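Why Knitted Clothes Are Folded

Fabric is made in two main ways. Woven fabric has straight threads that cross over and under each other. Knitted fabric is one long yarn bent into rows of loops, with each row pulled through the row before it.

Loops can change shape. When you pull on a knit, the loops open and the fabric gets longer or wider. When you let go, most of them close again. This is called stretch.

Weight also pulls on loops. A heavy knit left on a hook for 40 days may sag, and the loops near the hook carry most of the load. A folded knit lies flat, so its weight is spread out.

Ribbed knits have raised lines, called ribs, with grooves between them. Ribs make the fabric stretch more from side to side.

To fold knitted pants:

1. Lay them on a bed or another flat surface.
2. Place one leg on top of the other. This is a lengthwise fold.
3. Smooth the fabric with your palm. Do not tug it.
4. Fold the legs up towards the waist, in 3 equal parts if they are long.

Text: Darmawan Latuheru 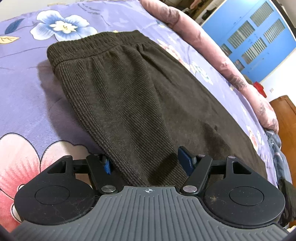

Finely ribbed knit pants, folded lengthwise on a floral quilt.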